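Hallow publishes results of side-by-side trial of hand-held grippers

Wrapped sweets, a patterned tablecloth and two competing finger designs used to test what happens away from the lab bench

June. For immediate release

Hallow, which designs and tests gripping tools for light handling work, has published the results of a trial comparing two sets of fingers for its Clurnar hand-held gripper. The trial looked at how well each set picked up small, light, slippery items from a cloth surface and from a shallow tray. The full results are available to customers and research partners on request.

The Clurnar is held and worked by a person. A camera on the tool records what the fingers do, and the recordings are used later to train and check robot arms that carry the same fingers. The tool has been in use with Hallow's partners for two years, mostly on boxes, bottles and tubs. Several partners have since asked for guidance on thin packets and twist-wrapped goods, which the standard fingers were not designed for.

"We had plenty of figures for rigid objects and almost none for a sweet wrapper," said Shuk-fan Hsu, who led the trial. "Customers were asking us which fingers to buy and we were giving them an opinion. We wanted to give them a table of numbers."

How the trial was run

Two finger sets were compared. The first, Kwan, is the standard set supplied with the Clurnar. The second, Skirow, has the same linkage and the same travel but uses a softer pad material and a slightly different closing angle at the tip. All other parts of the tool were left unchanged, including the camera, the grip and the trigger spring.

Operators made 354 picks with each set. A pick was counted as good if the item was lifted clear of the surface, carried to the other side of the table and put down without being dropped or squeezed out of the fingers. Picks that caught the cloth as well as the item were counted as failures, even when the item was carried across.

Items were picked singly, from loose piles and from a tray. The order was shuffled between sessions so that neither set had the benefit of a practised operator. Each operator had 40 minutes with both sets before any picks were counted.

The sessions were held in an ordinary living room. Hallow's earlier trials took place on a plain grey mat under fixed lamps, and partners had reported that results from the mat did not carry over well to their own sites. Daylight, shiny wrappers and patterned cloth were all kept in for this trial, and no extra lighting was brought in.

What was found

On single packets lying flat, Skirow did better than Kwan. The softer pads could be pressed down on a packet and drawn together, which raised a fold in the wrapper for the tips to hold. With Kwan, operators more often had to push the packet along the cloth before it could be gripped.

In the tray the difference was small. Items there tended to rest against one another or against a side, and both sets could usually find an edge. Operators preferred Kwan for this work because its firmer pads made it easier to feel when an item had been caught.

Loose piles gave the most trouble. Both sets sometimes lifted two items together, and Skirow did so more often. Of the failed picks made with Skirow, 53 came from piles, and most of those were double lifts. Hallow does not recommend Skirow for work where items must be separated from a pile one at a time.

Picks that caught the cloth were more common with Skirow as well. Operators reduced these by coming in at a lower angle, and a note on this has been added to the handling guide.
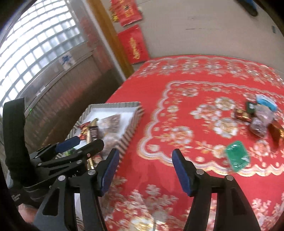
Hand-held grippers in use during the trial, one reaching in toward the tray, with wrapped items on the tablecloth.

The camera recordings were reviewed separately from the pick counts. Reviewers checked whether the item and both finger pads stayed in view up to the moment of closing. They did so in most recordings with either set. Clear and pale wrappers were the hardest to follow, and reflections from shiny wrappers made the moment of contact difficult to judge in some cases. Hallow has passed these recordings to its software team, who will use them to test changes to the exposure settings.

"The camera side was useful to us, even though it wasn't the main question," said Hsu. "A clear wrapper on a busy cloth is hard to see at the best of times. We now have a good stock of examples to work from, and they were all taken in normal room light."

Advice for customers

Customers who handle mainly boxes, tubs and other firm goods do not need to change fingers. Kwan remains the standard set and will continue to be supplied with every new Clurnar.

Customers who handle flat packets or single wrapped items may wish to try Skirow. The set fits all existing Clurnar tools and is held by the same pins as the standard fingers. It can be changed at the bench with the key supplied. The tool should be recalibrated after any change of fingers, following the steps in the handling guide.

Pads for Skirow wear faster than those for Kwan and should be looked at before each session. A pad that has gone shiny or has begun to lift at the edge should be replaced. Spare pads are sold in pairs and should be fitted in pairs.

Next steps

A second trial will compare the same two sets when fitted to a robot arm, using the same kinds of item and the same rules for counting. Partners who would like to suggest items for that trial can send them to Hallow with a short note on how they are normally packed. Food items should be sealed and within date.

Hallow will also look at a third pad, with a hardness between those of Kwan and Skirow. No date has been set for its release.

About Hallow

Hallow designs hand-held grippers, fingers and pads for collecting handling data and for light automation. Its products include the Clurnar gripper and the Kwan and Skirow finger sets.

Notes to editors

The results table, the counting rules and the updated handling guide can be requested from the Hallow press desk. Shuk-fan Hsu is available for interview. Requests for loan tools should be made through the sales team.

Ends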